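Gruston opens simulation lab to visitors

Training unit shows how arm movements are prepared on screen before they reach the workshop

The automation unit at Gruston held an open afternoon in March, with most of the time given over to simulation. Visitors were shown how a movement for a robot arm is written, tested and corrected on a computer. The unit runs the work jointly with Bokari, a supplier of handling equipment based in Urkau.

A total of 28 visitors attended, in 2 groups, the first starting at 2 pm. Most came from small manufacturing firms and technical colleges in the region. Each group spent its first half hour in the control room, where staff loaded a model of the arm and moved it one joint at a time using sliders. The same model was then driven by a script, first at a tenth of normal speed and then at full speed.

Staff explained that a new model is first checked on its own. Tables, fixtures and parts are added only when the joint limits and the position of the tool have been confirmed. Errors at this stage are usually small: an axis with the wrong sign, a tool offset entered in centimetres where the software expects millimetres, or a gripper turned through a right angle. They are quick to put right in a file and slow to find later, when the arm is working next to other equipment.
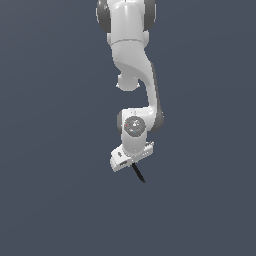 The simulated arm with its gripper, shown against a plain background.

The second part of the session dealt with contact. A gripper closing on a part is harder to calculate than an arm moving through free space, and the result depends on the friction values chosen and on the length of the time step. The group was shown one grasp calculated with three different friction settings. At the lowest setting the part slid out during the lift. Staff said that values are taken from bench measurements where these exist and are otherwise set low, so that a movement which passes in simulation has some margin.

The unit currently keeps 19 tested movements in its library, mainly picking, turning and placing. Before a movement is added it must complete 3350 simulated runs with small random changes to the starting position. A full set takes about a night on the unit's own computers. Failed runs are stored with their starting values and can be replayed.

Questions from visitors were mostly about cost and file formats. The unit accepts models in the common exchange formats but asks firms to supply masses and centres of gravity separately, as these are often missing from drawing files. Omerović, a packaging firm, asked whether cable routing could be included. It cannot at present. Cables are checked by hand on the real arm at reduced speed.

A further open afternoon is planned for the autumn, with the emphasis on gripper selection. Firms wishing to bring a model of their own should contact the unit's office beforehand, as files need to be converted before the session. Attendance is free and places are limited by the size of the control room.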